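Knife Slip on the Two-Arm Table: Photo Gallery

Posted Jun 21, 2024

In May the cutting setup on our two-arm table had a fault that we have been asked about several times since. During a slicing run the knife turned in the gripper, the arm kept following its path, and the flat of the blade came down on the board with the full programmed force. The arm then stopped on a torque limit. The knife stayed in the fingers. No one was inside the marked line and no one was hurt, but we logged it as a safety matter and shut the table down for nine days.

The pictures below are of vegetable cutting on the table. The notes with them cover what went wrong, what we checked and what has changed.
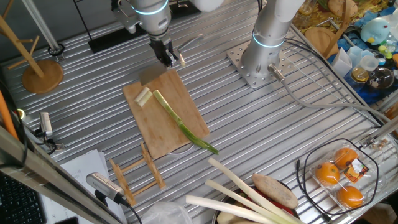 Broldale Food Handling Lab - Table Team

The task is called Plodlow in our run sheets. One arm holds a kitchen knife over the board and makes a series of short cuts in a stalk vegetable. Green onion is the usual one. Potatoes are on the list but we have not cleared them for cutting, and after May they will wait a while longer.

The fault came on cut 14 of a run of 19. Up to then the log looks normal. On cut 12 there is a small bump in the wrist torque that we now think was the handle starting to turn. It was under the warning level, so nothing was flagged.

Our first guess was the gripper force. It was set correctly, and it read correctly when we put a gauge between the fingers. The second guess was a bad path, and that was wrong too. We replayed the path with no tool fitted and it stayed within a millimeter of where it should be. 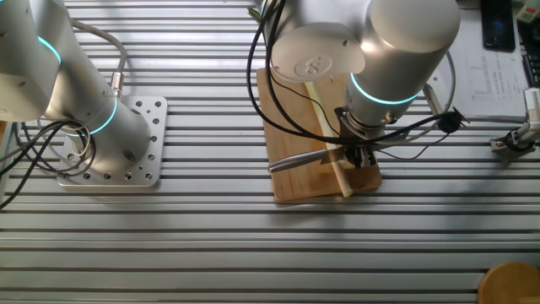
Grip on a smooth handle was the real cause. The finger pads had worn flat in the middle, and the handle could roll between them when the edge met something firm. A slim metal tool like the one at the gripper here, lying at a slant across the stalk, puts the load well out from the fingers, and it does not take much at the tip to turn it. The pads had been in use since the table was set up. They were on the inspection list as "check for damage," and a worn pad with no tears in it passed that check every time.

The pads came from Humlow and we have no complaint about them. They lasted longer than they were sold to last. We simply had no replacement date written down.

We also found that the stop was slower than we wanted. The arm stops on torque at the joints, and a knife lying flat on wood builds that up gradually. From first contact to full stop was just under a second. On a board that means a dent. We did not like to think about it with a hand there.

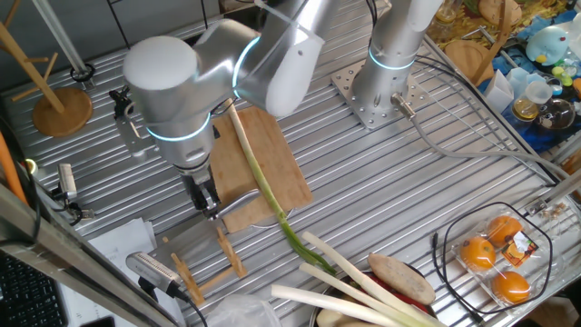

Light rings are a poor guide to whether an arm is safe to approach, and this came up in the review. People had got into the habit of glancing at the color and reaching in to move a stalk. With the rings lit cyan, as they are on the arm over the green onion, all we can say is that the arm has power. It may be holding still between two cuts. The rule on this table is now that hands go in only after the pause button is pressed and the screen says paused.

Changes made before the table was restarted:

Finger pads are replaced on a fixed schedule, with the date written on the gripper log.
The knife handle gets a flat-sided sleeve, so that it has faces for the fingers to close on.
The warning level on wrist torque is lower, and a warning now pauses the run.
A second check watches the angle of the blade and stops the arm if it moves more than a few degrees.
Knives go back in the locked drawer at the end of each run.

The angle check was the most work. It uses the wrist camera and a small program called Aliyu that we already had for finding the edge of a board.
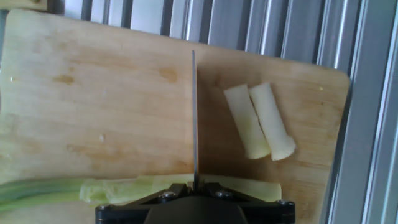
It gave some 12 false stops in its first week, mostly from glare on the blade. Turning down one overhead lamp fixed the worst of them. The rest went away when we had it compare several readings before stopping the arm, which costs a little time but is still much faster than waiting for the joints to notice.

One item is open. We would like a tool mount that bolts on in place of the fingers for long cutting runs, but then the arm could not put the knife down by itself. Until that is settled, runs are limited to nine cuts, with a pause to look at the handle before the next set.

The run log and the pad inspection sheet are kept at the table. Other groups using the same style of gripper with a bladed tool are welcome to copy both.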